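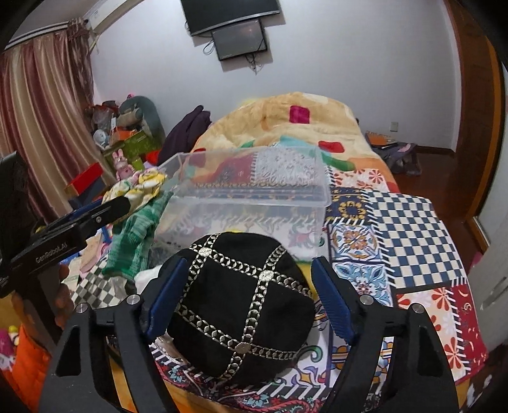
*Black soft hat with silver-white chain-link embroidery.*

## Handout 2: Reading a guide price

24/04/2022

Bring this one to the seminar. The quiz assumes you have read it, and so do I.

A **guide price** is what the auctioneer tells people the lot might fetch. A **reserve** is the figure below which the lot stays with the seller. The two are introduced to buyers as close relatives, but only one of them turns up in the brochure.

### Worked case: Sarum Court, Plerside

A two-bedroom apartment, sold by the lender after the owner fell behind. Guide price $169,000. Skekik, the auction house, charges the buyer a fee on top, printed on the page after the map.

- Deposit: due when the hammer falls, and gone if you change your mind
- Balance: due in 30 days, whatever your bank thinks of that
- Condition: as is, a phrase that covers a great deal of plumbing

Work out the price per square foot. The floor area is about 700 square feet, if you count the balcony, and the brochure certainly does.

### Mortgagee sale vs. owner sale

A lender wants its debt cleared and has no fond memories of the kitchen. An owner often has a number in mind, usually the neighbor's. Expect owners to withdraw lots more often.

### For next time

1. Read the Wickramasinghe Building particulars, including the small type. There are 100 units and one elevator.
2. Write half a page on who carries the risk between hammer and closing.
3. Find out what "vacant possession" means before you use it in class.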